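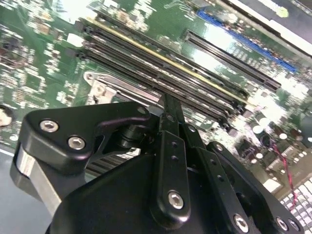
Aigner Lino Board Cleaner, water-based concentrate

Item no. 279
Sold by Gralov Workshop Supply
Page revised 19 February 2020

Lino is a liquid concentrate for removing flux residue, fingerprints and light grease from assembled circuit boards. It is mixed with deionized water and used in a heated dip tank, in a spray washer or by hand with a brush. It does not replace a solvent cleaner for cured adhesives or conformal coating.

Specifications
Form: clear liquid, faint amber tint
Odor: mild
pH as supplied: 8
Maximum bath temperature: 62 °C
Storage: upright, above freezing, out of direct sun
Container: plastic can with screw cap and vent

Mixing
Add the concentrate to the water, not the water to the concentrate. Use one part Lino to four parts deionized water for rosin flux, and a weaker mix for water-soluble flux. Tap water leaves mineral spots under low parts and is not recommended at any stage. Stir slowly. A bath that has been standing overnight should be stirred again before use.

Use in a dip tank
Bring the bath to temperature before loading. Hang boards on edge so that liquid can drain from connectors and sockets. One fill cleans up to 50 boards of standard desktop size, depending on how much flux they carry. Replace the bath when it turns cloudy or when residue begins to show after drying.

Rinse twice in clean deionized water, the second time in a separate tank. Blow out sockets with dry, filtered air and finish in a drying cabinet.

Use by hand
Apply with a soft antistatic brush. Work along the solder joints, wipe with a lint-free cloth and rinse. Do not let the cleaner dry on the board.

Materials
Suitable for common solder masks, epoxy packages, nickel and gold plating. Bare aluminum may dull with long contact. Printed paper labels will loosen. Remove batteries, buzzers without wash seals, open relays and unsealed trimmers before cleaning. Test on a scrap board if the solder mask is unknown.

Safety
Wear gloves and eye protection. Provide normal room ventilation. Used baths contain metals from solder and must be collected as industrial waste. The safety data sheet is packed with each can and can be requested by item number.

Related items
Vandolora drying rack, coated wire
Vandolora antistatic brush, straight handle
Aigner bath test strips

The can was changed in October to a wider neck. Older dosing pumps need the adapter ring, ordered separately.

Technical contact: Valentin Mayrhofer, process materials desk. State the flux type and wash method when writing.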